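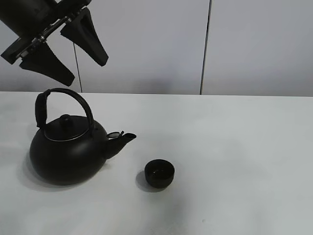
Kettle and cup station, gripper open above the table.

Xaba Tea Table

Xaba is a small set of robot arm recordings made in our shared workshop, all of them on one job: pour from a teakettle into a cup. We love this job! It looks easy until you try to get a wedge-shaped finger under a curved handle.

What's in it
50 episodes, split into 34 for training and the rest held back for testing. Each episode has video from a fixed camera, joint angles, gripper opening and a short text label. Failed pours are kept and marked "miss" in the label file.

Setup
White tabletop, pale wall, black kettle, black handleless cup. The cup moves between episodes, and so does the kettle. The finger shapes are Feven Zeleke's design, version 7, and they grip so much better than the early ones (those old files are in the fingers folder if you want a laugh).

Known problems
Black fingers against a black kettle are hard on depth estimates. Joint logs in the first few episodes drift a little against the video; run align.py before training on them.

Getting started
Unpack the archive, run check.py, then open the viewer on episode 7. It's our favorite!

Credits
Arm build: Arsen Boiko. Logging and viewer: Benedek Vida. Last updated 11/01/2024. Send us your results, we'd love to see them.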